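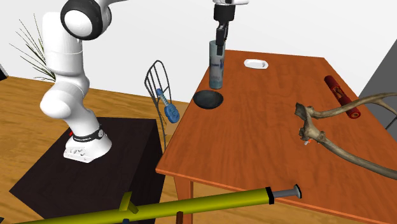

Simulation runs should come before the hardware on every open day, Hemi Doolan wrote in the visitor log, and the order of the program was changed to match.

Clatach develops control software for single-arm pick-and-place work. The office is on the Tindbridge site, with a test hall and 2 demonstration cells. Visitors first watch a task in a rendered room: a white arm, a gripper, a bottle on a wooden table with other household objects near it. Object positions are set before each run — guests may choose them.

Open days are held in March and on request. A session lasts 50 minutes and covers:

Task setup in simulation
Grasp planning for tall and low objects
The same task on a physical arm
Log review and questions

Groups are limited to 5 people per cell. More than 364 visitors have attended to date. Thérèse Vachon runs the sessions and answers technical questions by email.

The current planner, Ruddock, replaced Skostthorpe as the default. Both remain available for comparison during a visit — ask at booking. Closed shoes are required in the test hall.

Page last revised 25/10/2023.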